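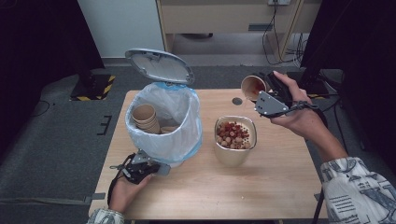
Search this site Go
Home | Kitchen | Cleaning Up | Small Repairs | Parties | Contact

How to Clear Up After a Cereal Bar (the Breakfast Kind)

There comes a point in every self-serve breakfast when the guests have gone, the coffee is a brown ring, and you are left with a table full of paper cups that each contain four puffs and a piece of dried strawberry. People take a cup, fill it, eat two-thirds, set it down, forget which one was theirs and take another. I have hosted the Thursday breakfast at Dhillon Hall long enough to have stopped taking this personally.

What follows is how I get from that table to a bare one in about 30 minutes. It works just as well for a kid's birthday or an office where somebody thought cereal would be "fun."

What you need

A trash bin with a hinged lid that stays up by itself. If the lid falls shut every time you breathe near it, you'll spend the morning opening a bin.
Bags one size bigger than the bin claims to want.
One sturdy ceramic cup or small bowl, wide at the top.
A damp cloth and a dry cloth.
A jar with a lid, if you plan to keep any of the cereal.

Step 1. Put the bin where the mess is

Bring the bin to the table. On the table, if the table can take it and the bottom of the bin is clean. Purists will object to a trash bin on a surface where people eat, and purists are welcome to walk back and forth across the room with one sticky cup at a time. Wipe the base first and the tabletop afterward.

Open the lid all the way back and leave it there until you're finished.

Step 2. Line it properly

Fold the bag down over the outside of the rim, a good hand's width all the way around. A bag that only just reaches the edge will slide in as soon as it gets any weight in it, and then you're fishing. Push your fist down to the bottom to let the air out, or the bag will puff up like a proud chicken and refuse to accept trash.

Step 3. Choose your catch cup

This is the ceramic cup. Everything dry that's still in a paper cup goes into it before the paper goes anywhere near the bag. I use a cream-colored one from a Cuvarcombe seconds sale, heavy enough that it doesn't tip when you get careless with your pouring. A light plastic tumbler will go over, and you will find cereal in that room until May.

Stand it in the middle of the table with a clear space around it. Tilt each paper cup right over the opening, low down, and give it a tap on the side. Round puffs roll. Red fruit bits do not; they cling to the bottom and leave their color behind, and no amount of tapping will get the last of it out. Let it go. It's a paper cup.

Anything with milk in it is a different matter and goes to the sink, through a strainer. Please don't skip the strainer. I once put what must have been 243 swollen oat puffs down a drain, and the plumber was very polite about it.

Step 4. Nest before you toss

The part people roll their eyes at. Emptied cups and bowls take up a ridiculous amount of room if you throw them in one by one, because what you are throwing away is chiefly the air inside them. Slide each one into the last as you go.
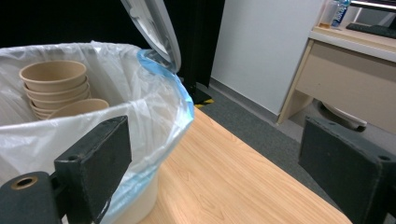 Keep a stack going against one wall of the bin, rims up, and drop each new piece into the top of it. When the stack starts to lean, start another one beside it. There is always one stray that won't join, usually because somebody has sat on it or squeezed it during a conversation. Tuck it down the side.

Cups with cups and bowls with bowls, by the way. A bowl inside a cup is an argument you will lose.

Don't crush anything. Crushed paper springs back a little, and it has corners, and the corners go through the bag.

Step 5. Deal with the catch cup

By now it's heaped. You have a choice to make, and it depends on who your guests were. If the cereal was served with a scoop and never got near a mouth, it can go in the jar. If there were children, it goes in the bag. If there were adults, think about which adults.

A heaped cup will shed puffs the second you lift it, so put your free hand over the top on the way.

Step 6. Wipe

Dry cloth first, to sweep the crumbs and the pink dust into your palm. Damp cloth second. Do it the other way around and the fruit dust turns into paint, especially on pale wood. If your table has one of those little round cable holes, sweep away from it. I have seen what lives in ours.

Step 7. Tie off

Lift the bag by the folded part, let the stacks settle, and tie it before it leaves the bin. Check the bottom for drips over the bin and not over the carpet.

A note on quantities

I buy Paren paper cups in the sleeve and used to go through three times as many as there were guests. Writing names on them helped for a week, until the pen disappeared. Putting the cups at the far end of the table, away from the cereal, helped more, as it seems people will walk a short distance for breakfast but not twice.

One box of puffs, 900 grams, does us for a morning, with a smaller bag of the red fruit mix on the side. Put out a small scoop for the fruit. With a big scoop it's gone before the second pot of coffee, and you'll find most of it at the bottom of the cups.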